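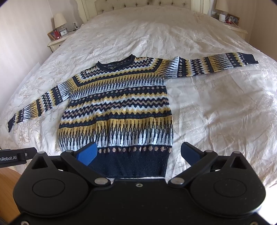 Winter woollens: bring them in before you put them away

August is nearly finished, and many of us already think about closing the jumper drawer until next year. Before you do it, please consider the Ustell Mending Table, which opens again this month in the back room of the library.

Last winter we received many jumpers that were stored in a bad way. Some were on hangers for months and the shoulders had grown. Some were folded when they were not fully dry. Patterned knits suffer the most, I think, because a stretched zigzag shows the problem much sooner than a plain colour does.

So this is what I do at home. I lay each jumper flat on the bed with the front side up and the arms open, and I look at it slowly from the collar to the hem. Navy is a difficult colour for this work. Every small piece of lint is visible on it, and the hem collects more than any other part. I use a soft clothes brush, always in one direction. Then I turn the jumper and look at the elbows and under the arms, where the first holes come.

If the body of the jumper makes small ripples, do not pull it straight with force. Wash it by hand in water of 30 degrees, roll it in a towel, and leave it flat to dry in the shape you want. It can take two days – please be patient and keep it away from the heater.

For mending in several colours, we have a good box of yarn now. The Nukach wool shop gave us their ends of balls, with navy, mustard, white and a few pinks among them. An exact match is not always possible, but in a busy pattern a small repair is easily lost.

The table has 13 places. You can reserve one at the library desk, and the cost is a gold coin for tea and needles. Please bring the jumper clean, and if you still have the label or some spare yarn, bring these also. We cannot accept leather or zips this time.

The next newsletter will have a page about moths, with the cedar blocks that we tried from Brandari.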